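4 相机配置与控制器的对比实验

4.1 实验目的

第3节给出的策略Skumumar在输入端可以接受一路或两路彩色图像,在输出端给出末端位姿增量和夹爪开合指令。前期调试时我们注意到,同一套权重结构在更换相机位置之后,抓取成功率的变化比更换主干网络时还大;而在相机不变的情况下,把底层控制器从关节位置跟踪换成阻抗形式,也会带来可以观察到的差别。这两个因素在以往的开发过程中是混在一起调整的,相互影响到什么程度并不清楚。本节把它们拆开,在仿真中逐一组合,回答下面的问题:只用外部相机、只用腕部相机和两者并用,三种配置在桌面抓取任务上相差多少;控制器的影响在三种相机配置下是否一致;各种配置分别以什么方式失败。

本节不比较不同的策略网络,也不讨论从仿真到实物的迁移。实物部分的结果放在第6节。

4.2 仿真环境

全部实验在Kamata环境中进行。Kamata是我们在通用刚体物理引擎之上搭建的室内桌面环境,包含房间、家具、机械臂和可替换的物品库。物理步长与控制步长分开设置,每个控制步内物理引擎推进若干个子步,图像只在控制步结束时渲染一次。渲染采用光栅化方式,开启阴影,不开启运动模糊。

机械臂为Franka Emika七自由度臂,固定在深色方形底座上,底座紧靠桌子的一侧。末端安装一只连杆式两指夹爪,模型中保留了指节和连杆的外形,碰撞体则简化为若干凸包。简化之后手指内侧仍为平面,指尖外侧的倒角没有保留,因此在手指侧向擦碰物体时,接触力方向与真实外形略有出入。我们检查过若干典型接触,认为对本节的比较没有实质影响,因为各组使用的是同一个碰撞模型。

房间为木地板和浅色墙面,侧面有窗,主光源从窗户一侧上方照入。光源方向在训练数据中有小范围扰动,在评测时固定。固定光源是有意的选择:如果评测时也扰动光照,不同相机受影响的程度会不同,相机位置带来的差别就难以单独读出。光照扰动下的结果另见附录B。

桌面物品取自Petside物品库。该库收录日常用品的三维模型,包括杯具、食品、盒装物、书本、电子产品和少量厨具。每个模型附有质量、摩擦系数和一个类别标签。质量由人工按类别填写,同类物品之间不作区分;摩擦系数只分三档,即光滑、一般和粗糙。这种标注方式比较粗,但在两指抓取中,物体的外形和放置姿态对结果的影响大于摩擦系数在档内的偏差。

4.3 任务与布局

任务为单物体抓取并抬起。每次试验开始时,机械臂处于统一的初始构型,夹爪张开。策略收到目标类别的文本指令,需要在桌面上找到对应物体,夹住并抬离桌面,保持到判定窗口结束。桌面上除目标之外还有若干干扰物,其中有的与目标相邻,有的与目标部分重叠在相机视线上。

评测使用61个布局。布局由程序随机生成后人工筛选,筛选时去掉了三类情况:目标在初始时刻已经掉到地面,目标被其他物体完全压住,以及目标的任何一个侧面都不存在可行的两指抓取。除此之外不作删减。物品之间互相倚靠、叠放、跨在桌沿附近的情况都予以保留,这类布局在实际使用中很常见,只保留摆放整齐的布局会高估各组的成功率。

布局文件只记录物体的类别、模型编号和初始位姿。加载之后,环境先空跑一段时间,让物体在重力下达到静止,然后才开始计时。由于浮点误差,极个别布局在不同机器上静止后的姿态略有不同,为此我们把静止后的位姿重新写回文件,各组统一从写回后的文件加载,加载后不再空跑。

单次试验的上限为900个控制步,超过上限仍未满足成功条件的记为超时。成功条件为:目标最低点高于桌面一个规定高度,并在此后连续一段控制步内不与桌面或其他物品接触。把"不与其他物品接触"写进条件,是为了排除夹爪将目标连同相邻物品一起夹起的情况。早期版本没有这一条,人工回看时发现部分成功试验中目标是被其他物品托起来的。

4.4 相机配置

外部相机固定在房间内,位于底座后侧上方,朝向桌面。它能看到整个桌面、机械臂的大部分连杆和底座,画面中还包含部分墙面和地板。外部相机的内外参在全部试验中不变。

腕部相机固定在末端法兰上,随夹爪运动。它的视野以手指前方的桌面为主,夹爪本体始终占据画面的一部分。安装角度经过一轮预试验确定。最初我们把光轴设为与手指方向平行,画面中手指占比较小,但在夹爪接近物体时,物体与手指的接触部位反而落在画面之外。随后把相机向手指一侧倾斜,使得手指张开时两个指尖都留在画面内或画面边缘,接触部位在合拢之前基本可见。代价是夹爪遮住的区域变大,远处物体的可见范围有所缩小。下文所有腕部相机的结果都使用倾斜后的安装角度。

三种相机配置记为:E,只用外部相机;W,只用腕部相机;EW,两者并用。E和W两组的网络只有一个图像编码器,EW组有两个,参数不共享,两路特征在进入动作头之前拼接。为了避免EW组仅仅因为参数量较大而占优,我们另外训练了两个对照网络,在E和W中各放两个编码器,输入同一幅图像。两个对照网络与各自的单编码器版本在验证集上没有可以分辨的差别,因此正文只报告单编码器版本。

两路图像在输入网络之前缩放到相同尺寸,外部相机图像不作裁剪。我们曾试过将外部相机图像裁剪到桌面区域,这样目标在图像中占据的像素更多,但裁剪框需要随桌子位置调整,相当于引入了额外的人工先验。考虑到腕部相机不需要类似处理,为公平起见没有采用。裁剪版本的结果在4.8节简要提及。

4.5 控制器

两种控制器接收同样的末端位姿增量,区别在于如何将增量转化为关节力矩。

第一种为关节位置跟踪,记为J。末端增量先经过逆运动学求解得到目标关节角,再由各关节独立的比例微分环节跟踪。逆运动学采用阻尼最小二乘法,阻尼系数固定。接近奇异构型时,阻尼项会使末端实际位移小于指令位移,表现为末端在某些方向上滞后。

第二种为Grernar,记为G。Grernar是本项目中使用的笛卡尔阻抗控制器,在末端空间设定刚度和阻尼,通过雅可比转置映射为关节力矩,并在零空间中加入一个弱的姿态保持项,使肘部不致漂移。刚度在平移方向和旋转方向分别设定,试验过程中不随时间变化。接触发生时,末端会在刚度允许的范围内退让,指尖顶到桌面或物体后不会像J那样继续累积跟踪误差。

两种控制器的增益分别在一组不参与评测的布局上调整。调整目标为自由空间中的阶跃响应无明显超调,且稳态误差处于同一量级。J的增益可以调得更高,自由空间跟踪也会更准,但接触时物体容易被弹开;我们取了一个折中值,并在全部试验中保持不变。G的刚度如果取得过低,夹爪抬起较重物品时会下沉,导致抬起高度不足而被判为失败,取值时避开了这一区间。

夹爪的开合由独立的位置环控制,两组相同。合拢指令发出后,手指以固定速度运动,达到力上限后停止并保持。

4.6 训练数据与训练过程

训练数据为仿真中采集的示教轨迹,共2,200条,由脚本化的规划器生成,规划器可以读取物体的真实位姿。生成后逐条重放检查,剔除三类轨迹:物体与手指或桌面之间出现明显穿透的,47条;某一路相机渲染缺帧的,36条;结束时目标未满足成功条件的,21条。剔除后保留2,096条,三种相机配置使用同一批轨迹,只是读取的图像通道不同。

示教轨迹以末端位姿增量的形式记录,与具体控制器无关。但轨迹在生成时总要通过某一个控制器执行,图像和本体状态中会留下该控制器的痕迹,例如末端滞后的方式。为避免评测时偏向其中一种,我们用J和G各执行一半轨迹,并将两部分混合训练。策略本身不知道当前使用的是哪一种控制器。

规划器生成的轨迹有一个已知的偏向:它总是先移动到目标正上方,再垂直下降。对于倚靠在其他物品上的目标,垂直下降并不总是最合适的方式。为此规划器在目标倾斜时会改用沿物体短轴方向接近,但可供选择的接近方向仍然有限。策略学到的行为也反映了这一点,三种相机配置下,末端在下降之前都有一个悬停阶段。

每种相机配置训练五个随机种子。优化器、学习率、批大小和训练步数均与第3节相同,不针对相机配置单独调整。检查点按验证集损失选取。我们也试过按验证集成功率选取,三组的排序不变,但评测成本高出许多,故没有采用。

评测时,每个种子在每种控制器下将全部布局各运行一次。这样每个相机与控制器的组合有305次试验,全部组合合计1830次。

4.7 结果

各组合的成功次数如下,括号内为成功率。

表2 相机配置与控制器组合的抓取结果(每组合305次)
配置 控制器J 控制器G
E 142(46.6%) 158(51.8%)
W 171(56.1%) 196(64.3%)
EW 203(66.6%) 237(77.7%)

从相机一侧看,两种控制器下的排序相同,EW最高,W次之,E最低。从控制器一侧看,G在三种相机配置下都高于J,差距在E中最小,在EW中最大。种子之间的波动小于相机配置之间的差别,但与E组中两种控制器之间的差别处于同一量级,因此对E组而言,我们不主张G一定优于J。

控制器的收益随相机配置而增大,这一点与我们最初的预期不同。我们原先认为,视觉信息越差,末端位置误差越大,阻抗控制的退让能力就越有价值,所以G的优势应当在E中最明显。查看失败记录之后,可以看到情况要复杂一些。在E组中,相当多的失败发生在接触之前或者合拢的时刻,手指与目标的相对位置已经偏得较多,退让与否对结果没有影响。在W和EW组中,手指大多能到达目标两侧,此时接触阶段的处理方式才开始起作用。

失败按第一个可以识别的原因分为四类。偏移:夹爪在目标旁边合拢,没有夹住任何部位,或者只碰到边缘。滑脱:夹住之后在抬起过程中掉落。错抓:夹起了非目标物品。超时:达到步数上限时仍未尝试合拢,或者反复接近而没有完成抓取。两种控制器合并后的计数如下。

表3 失败原因分类(每种相机配置610次试验)
配置 偏移 滑脱 错抓 超时 失败合计
E 164 58 31 57 310
W 49 52 37 105 243
EW 41 48 22 59 170

E组的失败以偏移为主。从回放中看,策略通常能将夹爪移动到正确物体附近,问题出在最后一段下降。外部相机距离桌面较远,目标在图像中较小,沿相机视线方向的误差不容易判断。机械臂自身也会造成遮挡:从底座一侧看向桌面时,上方连杆横跨画面,夹爪下降后与目标在图像上重叠,手指和目标表面之间的缝隙往往看不到。偏移失败中,误差方向大多与外部相机的视线方向接近,这与上述解释相符。

W组的偏移失败明显减少,超时却是三组中最多的。超时试验大多属于同一种情形:目标在初始时刻不在腕部相机视野中,策略在桌面上方移动一段后停在某处,或者在两个位置之间来回摆动。示教轨迹由知道物体位姿的规划器生成,从不需要寻找目标,训练数据中也就没有搜索行为可供学习。在目标初始可见的布局上,W与EW的成功率接近;两组的差别主要来自目标初始不可见的布局。

W组的错抓也略多于其他两组。错抓多见于目标与干扰物颜色相近、且两者只有一个进入腕部相机视野的情况。外部相机能同时看到两者,策略有比较的依据。EW组的错抓最少。

滑脱在三组中相差不大,这一类失败更多取决于控制器和夹爪。按控制器拆开后,J的滑脱多于G,多出的部分集中在表面弯曲的物体上,例如杯壁和圆柱形物品。手指先后接触物体两侧时,J会继续将末端推向原定位置,物体随之转动,合拢完成时两个手指的接触点已经不在同一条直线上。G在第一侧接触后略有退让,物体的转动较小。对于盒装物等具有平行侧面的物品,两种控制器没有可以分辨的差别。

4.8 补充比较

外部相机裁剪。将外部相机图像裁剪到桌面区域之后重新训练E组,偏移失败有所减少,但仍多于W组。裁剪提高了目标的像素分辨率,却不改变视线方向,对遮挡没有帮助。在EW组中加入同样的裁剪,成功率没有可以分辨的变化。

腕部相机安装角度。将安装角度恢复为光轴与手指平行,重新采集图像并训练W组。该版本超时减少,偏移增多,总成功率低于倾斜安装的版本。画面中的夹爪看起来占去了不少面积,但手指与目标的相对位置恰恰要靠这部分画面来判断。我们还试过在输入网络之前将夹爪区域涂黑,结果偏移失败上升,与这一判断一致。

图像延迟。为模拟实际系统中的传输延迟,在评测时将图像推迟若干个控制步送入策略。E组对延迟不太敏感,W组较为敏感,EW组介于两者之间。腕部相机随末端运动,延迟的图像对应的是末端此前的位姿,而本体状态是当前值,两者不一致时策略会在目标附近出现小幅振荡。换用G后振荡幅度减小,但没有消失。实物系统中两路相机的延迟并不相同,这一点在第6节中处理。

动作频率。将策略输出频率减半,控制步数上限保持不变,三组成功率都有下降,排序不变。W组下降较多,原因同样是腕部图像在两次输出之间变化较大。

单目标微调。对于杯类目标,我们用训练集中的杯类轨迹对三组网络各作一次短时间微调。E组的偏移失败几乎没有变化,W和EW组滑脱略有减少。数据量增加或者数据更集中,似乎不足以弥补外部视角在末段定位上的不足,不过这里只试了一个类别,不宜推广。

4.9 典型布局

图3给出一个评测布局中的两个视角。该布局中几件物品靠得较近,并有物品叠放和倾斜,失败类型在三种相机配置之间差别较大,因此选来说明。

在外部视角中,上方连杆横跨画面上部,夹爪悬在桌面靠后的位置,下方一件红色物品与手指相距很近。白色杯子有一部分被前面一件细长的棕色物体挡住。仅凭这一幅图像,很难判断手指与红色物品在前后方向上的间距。E组在该布局上的失败全部是偏移,合拢位置偏向相机一侧。

在腕部视角中,杯口朝向相机,杯壁、杯底和侧面的把手都看得到,旁边的长条面包尖端指向夹爪。夹爪张开,两个手指分列在画面下半部分。与外部视角相比,这里可以直接读出手指相对于面包的方位。左上角的深灰色物体和左侧的盒装物则只进入画面一部分,如果目标是桌面另一端的物品,这一时刻的腕部图像中没有可用的信息。W组在该布局上的超时正属于这种情况。

EW组在该布局上仍有失败,多为滑脱。面包一类的长条物体质量分布沿长度方向延伸,夹在一端时抬起后会下垂并绕手指连线转动。策略倾向于夹取离夹爪最近的部位,没有学到夹取中段。规划器在生成示教时以物体包围盒中心为抓取点,但该点受到相邻物品阻挡时会改选最近的无碰撞位置,策略可能由此学到了偏向端部的行为。对此我们没有再作单独的试验。
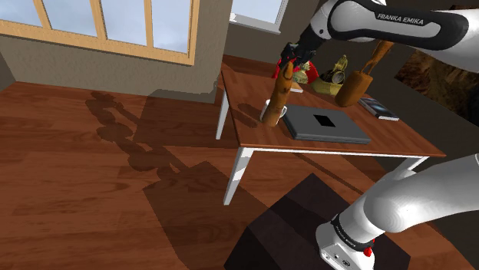
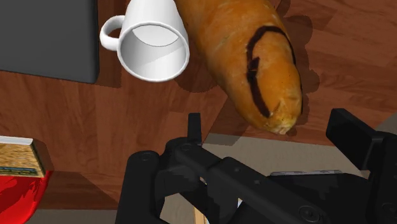
图3 Kamata环境中的桌面抓取布局(仿真渲染)。上:外部视角;下:腕部视角。

4.10 局限

评测布局的房间和桌子只有一种,外部相机也只取了一个位置。如果将外部相机移到桌子侧面,连杆遮挡会减轻,E组的偏移失败可能减少,表2中E与W的差距也会随之变化。我们没有系统地扫描外部相机的位置,表中的数字应理解为当前安装条件下的结果。

两种控制器的增益各取了一组固定值。J与G之间的差别有一部分可能来自增益的选择,而不完全是控制形式本身造成的。4.5节中的调整方法保证了两者在自由空间中的表现接近,但接触阶段没有类似的对齐标准。

夹爪只有一种。指宽、行程和指面材料都会影响滑脱比例,换用较宽的手指之后,腕部画面中被遮住的面积也会增加,相机安装角度需要重新选取。第6节的实物系统沿用本节的EW配置和G控制器,夹爪与仿真模型外形一致,两路相机的安装位置按仿真中的外参复现后再作标定。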